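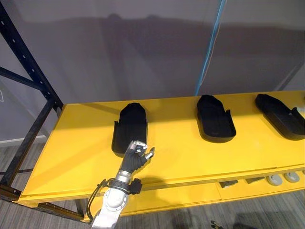
Category: Front end > Build and deployment

Reading time: 3 min

Cache headers on hashed assets, and old chunks going missing after a deploy

kkodikara wrote:
We run a booking site for Basavley, static front end behind Dewan as the CDN. All JS and CSS files have a content hash in the name and go out with max-age set to a year plus immutable. The HTML is no-cache. After each release we see a burst of 404s for chunk files from the previous build. The last one gave 200 errors in the first 10 minutes, then it tailed off. The deploy script syncs the build folder to the bucket with the delete flag on. Is the usual answer to drop the delete flag, or to catch the failed import and reload the page?

m.nanayakkara wrote:
Drop the delete flag. Anyone with a tab open from before the release still holds the old HTML, and that HTML asks for the old chunks when they move to a lazy-loaded route. The names are hashed, so old and new files can sit side by side without clashing.

Order matters as well. Upload the assets first, then the HTML. If your sync does it alphabetically you may have index.html live before the last vendor chunk is up.

stultermont_dev wrote:
Disagree on never deleting. We did that at Stultermont and the bucket grew until listing it was the slowest step in the pipeline. Catch the error, reload once, done. It is four lines in the router.

m.nanayakkara wrote:
A reload in the middle of a booking form loses whatever the user has typed. That is a worse fault than a slow listing. Also I said drop the flag, I did not say keep everything for ever. Keep the last 50 builds and prune by manifest.

stultermont_dev wrote:
Then you have a prune job to maintain. Form state can go in session storage.

Chaminda C wrote:
Do not prune by file age, whichever way you go. A chunk that has not changed since October keeps its hash, and if your sync skips unchanged files it also keeps its old timestamp. An age rule on the bucket will remove it while the current build still needs it. We lost our date picker that way.

kkodikara wrote:
Good point, I had an age rule half written. Is anyone doing the manifest approach with Namden? It writes a manifest.json but overwrites it on each build.

m.nanayakkara wrote:
Copy it to manifests/ with the commit id in the name as a step after the build. The prune script reads the manifests you want to keep, makes one set of file names, and deletes anything under /assets that is not in the set. Ours is under 100 lines and has a dry run switch. Run it before the upload, never during.

d_khondokar wrote:
Check what Dewan does with the 404s too. If it caches them, a request that lands before the upload finishes will go on failing after the file exists. Set no-store on error responses.

kkodikara wrote:
It was caching them, default setting. Changed that, took the delete flag off and split the upload into two steps. Manifest copy goes in with the next release. I will leave the reload handler out for now.

stultermont_dev wrote:
You will still want it for tabs left open longer than your 50 builds.

Last reply: 10 Apr 2022

Contact the moderators | Forum rules | Back to top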